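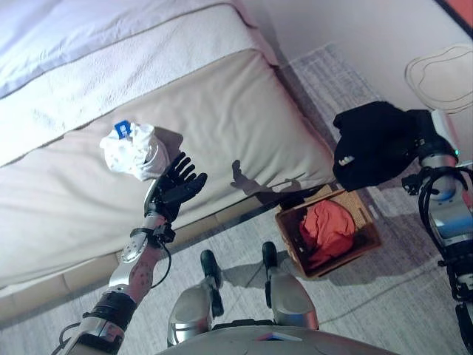
A small white item left at the foot of the bed, blue tag still showing.

Every tidying column has a rule for clothes that pile up at the end of the bed. I have tried most of them, and I don't believe in many.

Take the two-minute rule, which says to put a thing away at once if it takes under two minutes. Fine, but who is timing it? What works better for me is one open box on the floor beside the bed. White things and black things land in it together and get sorted on wash day. 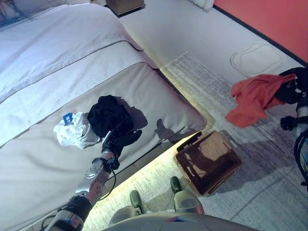 Kaiwen Cui wrote in to say the box only moves the mess ten inches lower, and that a hook behind the door did more for her than any bin.

Maybe so. Hooks do nothing for socks, though, and I'd still keep the box low and without a lid – a lid becomes a shelf within 3 days.

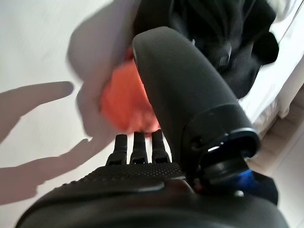
Soft, fuzzy things should stay out of the box. They shed on dark cotton, and I have yet to meet a lint roller that earns its price. The Allby one lost its grip by October. Give them a drawer, or a basket if you must, and shake them outdoors before they go in.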